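Prallavero save file tools – README

Hi! I've been playing Prallavero on and off since the first Switch release, and at some point I got tired of losing my progress every time I moved between the console and my PC. So I wrote a little converter. Then I wrote a checker to see if the converter had broken anything, and then I started keeping the save files people sent me, and now all of it lives in this folder.

If you only want to move your save over, skip to "Quick start" and ignore the rest.

What's in the folder

convert – turns a Switch save into a PC save, and the other way round
check – reads a save and prints anything that looks off
saves – 163 save files from real playthroughs, sorted by chapter
notes – my scribbles on the file format, some of them out of date (sorry!)

The saves folder is the part I'm proudest of. It goes from the very first dock scene all the way to the end of the Llanos chapter, including both endings. Of those files, 70 come from the Switch version and the others are from PC. I don't have any from the old handheld port, so if you still have a working cartridge, please get in touch.
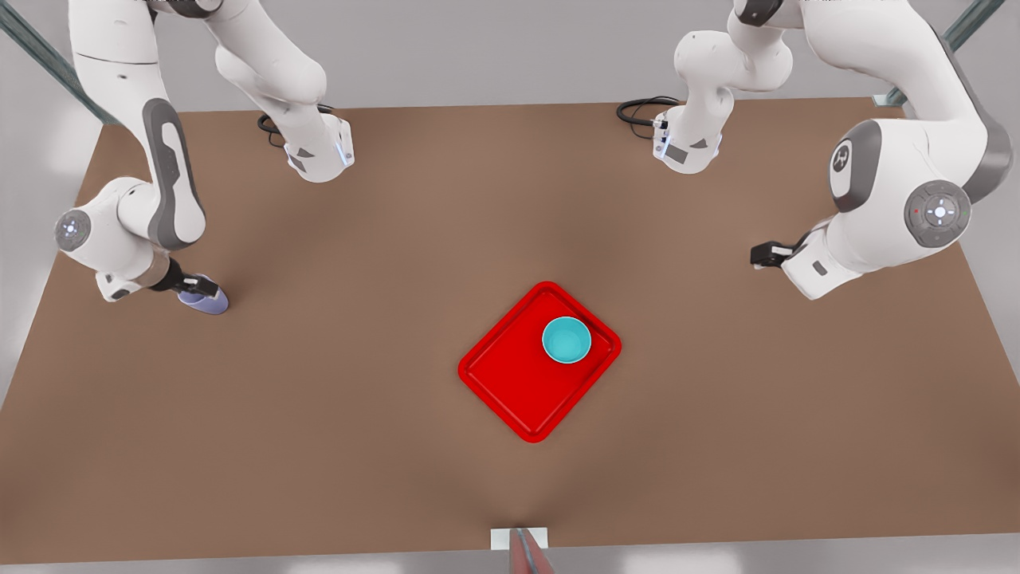 Every save has a short text file next to it with the same name. It tells you the game version, the chapter, the difficulty and whether the player had the Botex armor set. I added that last one because the Botex set is stored in a really strange way (more on that below) and it was breaking the converter for weeks before I figured out why.

Quick start

1. Back up your save. Copy it somewhere else, and then copy it again.
2. Put the save in the same folder as the convert script.
3. Run convert with the name of your file and either "pc" or "switch" at the end.
4. Run check on the new file. If it prints "ok", you're good to go.
5. Drop the new file into your game's save folder and load it from the title screen. Don't use Continue, as it looks for the old file first and gets confused.

The whole thing takes a second or so on my very old laptop. You need Python 3 and nothing else.

How saves are stored

A Prallavero save is split into 7 blocks. The first one is the header with the version and play time, and the last one is a checksum. In between you get the map, inventory, quests, party and settings, in that order. The Switch and PC versions use the same blocks, but they pad them differently, and the PC version keeps the key bindings in with the settings. When you convert from PC to Switch those get thrown away, so you'll have to set them up again if you ever go back.

The Botex set is the odd one out. Each piece counts as an inventory item and also as a quest flag, and if the two don't match the game quietly removes the armor the next time you rest at an inn. Ask me how I found out – I was right outside the final gate with the whole set equipped! The converter now copies both values together, and check will warn you if they disagree.

Pirkitz, the traveling merchant, has his stock saved too. It's in the map block, for some reason. If his shop looks empty after a conversion, leave the area and come back and he should restock.
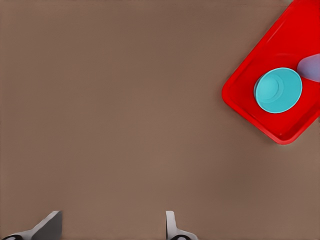
Known problems

There are 2 bugs I haven't been able to fix yet:

Photo mode pictures don't carry over. They're kept in a separate file on the Switch and I haven't worked out how to read it.

Saves made in the middle of the Llanos boat race load with the boat stuck in the harbor wall. Finish the race or quit it before you save.

If you run into something else, open an issue and attach your original save along with the converted one. Please tell me which version you're on (it's in the bottom corner of the title screen), because "it doesn't work" is pretty hard to debug, haha.

Sending me saves

Yes please! I'm mostly short on late-game saves on hard difficulty. I take the player name out of every file before it goes in the folder, and I'll remove yours any time you ask.

License

The scripts are MIT. The saves were all shared with permission, so use them for testing or research or just to skip the swamp level, but please don't sell them. The game itself isn't included and you'll need your own copy.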